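Courses > Early Years Play and Materials > Handouts > Block 2

Overview Notes Reading Tasks Contact

Sorting boards and standing shapes: notes for the practical

Right, this is the session I look forward to all year, so forgive the length! We're looking at shape blocks and the red board they stand on, and at what a child has to work out before a piece will stay up. Have a look at these two before you get your own set out.

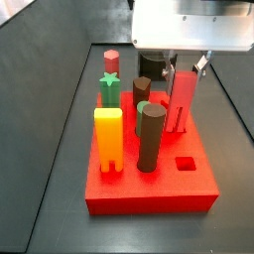
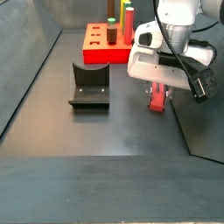
1. Talking about the shapes

I want you to get into the habit of naming two things for every piece: the shape of the top and the height. "The green one" is no help when there's a green star and a green cylinder on the same board (and a child will hand you the wrong one every single time, quite reasonably). So say "the star", "the short hexagon", "the tall brown cylinder". The pentagon and the hexagon get muddled a lot, so let the children run a finger round the edge and count the sides out loud.

Do look at the foot of a piece as well. The tall yellow block has a notch at the bottom, so it stands on two little legs, and I love asking a child which end goes down and then keeping quiet while they turn it over.

2. Crowding

Tall pieces hide short ones. Sit on the floor, get your eyes down to the children's level and see what has vanished behind the front row. In the Prirkmont set I used to put everything tall at the front, and then wondered why the short ones never got picked! Try the back for those, or leave a gap between the groups.

3. Your turn

Work in pairs, 17 minutes each way. One of you builds, the other describes the board without pointing, then swap. Jot down every word you had to explain. I'd like 200 words from each pair, and bring your scribbles too, I do read them.

The Fuddale boxes are on the low shelf. Please put the small pegs back in the tin, they roll.

Related handouts
Threading and lacing (Randia cards)
Pouring and filling
Szűcs stacking tasks, part 2
Floor play in 60 minutes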